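The Trelen Run

Timo Reinholz got the email at twenty past six in the morning, read it standing on one leg with a sock in his hand, and yelled so loud that his father came in from the kitchen with the coffee scoop.

"Hestero wants it," Timo said. "They want Trelen! All of it, twelve issues, color covers, the moon colony, everything!"

Rainer Reinholz had never read a comic book past the age of nine, but he knew what Trelen was, the way you know about a dog that has lived in your house for six years. He put down the scoop and hugged his son, sock and all.

"Who's going to draw it?" he said.

And that was the wonderful, terrible thing, because the answer was Britta Buschmann, and Britta hadn't spoken to Timo since the convention in March of the year before.

He called her anyway. He called her before breakfast, which was stupid, and she picked up on the second ring, which was a miracle.

"You're going to tell me they bought it," said Britta.

"They bought it!"

There was a long breath on the line, and then a noise he'd been missing for eleven months, the little squeak she made when a page came out right.

"First printing of 2,000," he said. "If it sells they go back to press. Britta, you have to do it. Captain Damix has your nose. I can't give somebody else Captain Damix."

"You told a whole room of people that I was slow."

"I said careful."

"You said slow, Timo. Into a microphone."

He had. He remembered the microphone, and the laugh he'd gotten, and how good the laugh had felt for the length of one elevator ride. He said so. He said he was sorry, and then he said it again with fewer words in it, and she told him to come over and bring the scripts.

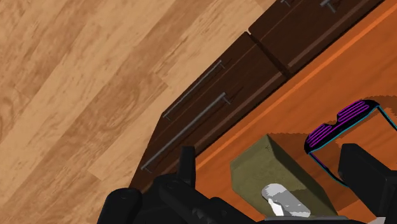

The scripts were a mess. Timo had always written Trelen on whatever was closest, so issue one was on yellow legal paper, issue four was on the backs of bus schedules, and issue seven, the one where the ice miners find the singing door, existed mainly as a voice memo of him walking fast and doing all the voices. He loved issue seven. He thought it might be the best thing he'd ever done, and he played it for Britta twice on her couch while she drew with her knees up.

"Who's this?" she said, at the part with the growly voice.

"Old Antoniadis. He runs the pump station. He's been waiting for the door to sing for 50 years."

"He isn't in the outline."

"He showed up!"

She was already drawing him. That was what Timo had forgotten, or made himself forget. You said a name to Britta and there was a face looking at you, with ears, with a bad shave and a good scarf, somebody who'd clearly had a sandwich an hour ago and was thinking about another. Old Antoniadis came out with enormous hands. He held his wrench like a man holding a kitten.

"Oh, he's got to be on a cover," said Timo.

"He's got to be on the first cover."

"The first cover is Damix on the ridge. It's in the pitch. It's in the contract, I think."

Britta turned the pad around so that he could see it properly, and she didn't argue at all.

They sent it to Fotini Zacharopoulos, their editor, who had a reputation for answering in one line. She answered in one line. It said: Who is the old man and why have I been looking at him since lunch.

So the ridge went to issue two, and Damix with it, and Timo rewrote the whole opening in a weekend so that the story started at the pump station, with the dark and the dripping pipes and one old guy humming to keep himself company. It was so much better! He couldn't believe he had carried the thing around for six years starting in the wrong place. He called Britta at midnight to tell her, and she said she'd been drawing the pipes since Thursday.

Dirk Kuhlmann lettered it. Dirk had lettered half the science fiction Timo grew up on, and he turned out to have strong feelings about humming. He sent over nine different ways to letter a hum, small caps and wobbly notes and a thin gray line that ran from balloon to balloon right across the gutters. They picked the line. Then Dirk asked what the door sounded like, when it finally sang, and neither of them had any idea.

"It's a voice memo," Timo said. "I just kind of went *ooooh*."

"Can you send me the *ooooh*?" said Dirk.

He sent it. Dirk took eight days, and the page that came back had the same thin gray line in it, the old man's line, coming out from under the door.

Timo looked at it for a while at the kitchen table. Then he took it in to his father, who was watching the ski jumping, and held it in front of the television.

Rainer found his glasses. He started at the top and went slowly, running a finger under every balloon, and when he got to the last panel the finger stopped.

"It's his tune," he said. "The door knows his tune."

"Yes!"

"How does it know his tune?"

"Issue eight," said Timo.

"Well, where's issue eight?"

Timo went to look for a pen.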